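# The Long, Slow Business of Fixing a Squeaky Floor

My grandmother could tell who was coming down the hall by the boards they stepped on. Grandpa always hit the low groaner by the linen closet, and my cousins and I set off a kind of chirping all the way to the kitchen. I grew up thinking every house talked like that, and I was well into my thirties before I owned one of my own and found out how tiresome the conversation gets at two in the morning when there's a baby asleep on the other side of the wall.

So I have a soft spot for people who decide that this is the winter they're going to quiet the floors, and I've spent a good part of January visiting a few of them, drinking their coffee and walking back and forth across their rooms in my socks.

The first was Gunārs Juška, who lives in a narrow two-story house on Gruston Street that was put up in a hurry by a builder with a great many nails and not much patience. Gunārs is a retired bus mechanic, and he goes at a floor the way he used to go at a rattle in a dashboard. He has his wife walk slowly across the room upstairs while he stands in the room below with his head tipped back, and whenever she hears a squeak she stops and rocks her weight from heel to toe until he has found the spot. Then he sticks a piece of blue tape on the joist and calls up for her to keep going. They do this in the evening, after supper, with the radio off (she told me this was the hardest part for her, as she likes the radio).

What they're listening for is wood rubbing against something. A floor is a stack of layers – joists at the bottom, then the subfloor, then whatever you walk on – and as the lumber dries out over the years, small gaps open up between those layers. Step on the gap and a board slides down a nail, or rubs along its neighbor, and complains about it. Winter is worse in most houses with forced-air heat, when the air is dry and everything shrinks a little, and plenty of squeaks that drive a family crazy in January have gone quiet by the time the windows are open again.

If you can get at the floor from underneath, you're in luck. Gunārs had an unfinished basement under half of his ground floor, and for the small gaps there he used thin wood shims with a dab of carpenter's glue, slid in between the joist and the subfloor. He was very firm with me about the sliding. You push the shim in by hand until it's snug and then you stop. If you hammer it, you lift the subfloor, and then you have a hump in the floor and most likely two new squeaks on either side of it. He learned that in the dining room, and he showed me the hump with something close to affection.

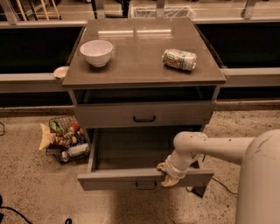 Can you fix a squeak from above without tearing up the carpet? Most of the time you can, with the kind of screw that is scored partway down so the head snaps off below the surface once it has bitten into the joist.

Sun-ja Ma has driven more of these than she cares to remember. She and her husband bought an upstairs apartment in the old Kováčik building, and the neighbors below were quite reasonably not interested in having their ceiling opened up. Her carpet is a medium pile, and she swears by parting it with a comb before she sets the screw so the fibers don't wrap around the threads and pull. The tricky part is finding the joist in the first place. She started out with an electronic stud finder, which was confused by the carpet pad, and ended up using a long thin bit to drill a test hole, feeling for the moment when it went from easy to hard. After the first joist the rest were simple enough to measure off.

Her floor took 5 evenings and a box of screws, and there is still one spot by the bedroom door that speaks up on cold mornings. She says she's made her peace with it. Her husband, out of her hearing, said he has not.

Hardwood is a fussier matter, and for that I went to see Ermanno Colombo, who has been laying and mending floors for a living since he was a teenager. He likes to try the gentlest thing first. When two boards are rubbing edge to edge, he'll work a little powdered graphite or talcum powder down into the seam, lay a cloth over it and walk on it for a while. It costs next to nothing and it may last only a season, but he says a season is a long time if you're a light sleeper. When that isn't enough, he drills a small pilot hole at an angle and drives a finish nail through the board into the joist, then fills the hole with putty in a matching color. Always drill first, he told me, and then told me again as I was putting on my coat. Old oak will split if you so much as look at it wrong.

He did have one warning that I hadn't heard before. If a floor is bouncy as well as noisy, or if it has started to slope toward the middle of the room, put the screws away and have somebody look at the joists. No shim is going to help a joist that has cracked, or one that was notched too deeply years ago by a plumber in a rush.

As for my own hallway, I got through most of it over the holidays with a tube of construction adhesive and a very patient brother-in-law. There's a board outside the bathroom that still lets out a little chirp. I have the screw for it in a jar on the windowsill, and I'll probably get to it when the weather warms up.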